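Wicker basket for the toy blocks, yes or no?

odette_a
17/08/2019
I finally gave up on the plastic tub and got a woven basket for my grandson's blocks, and oh, it's so much prettier on the white table! The braided rim is my favorite part.
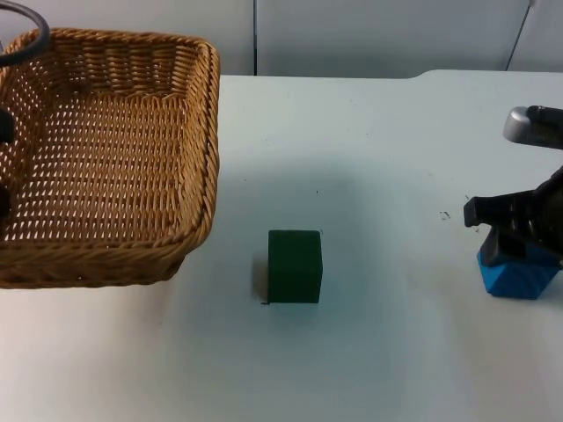 I paid 18 dollars and I'd happily buy 2 more, but do small things catch in those little gaps?

Helmy45
Blocks are fine, crumbs are not. I'd line it with an old pillowcase.

salmam
Oh, I have to disagree, a liner spoils it! Mine has gone without one since October and I just shake it out over the porch.

Helmy45
Well, you don't have my dog, Salma :)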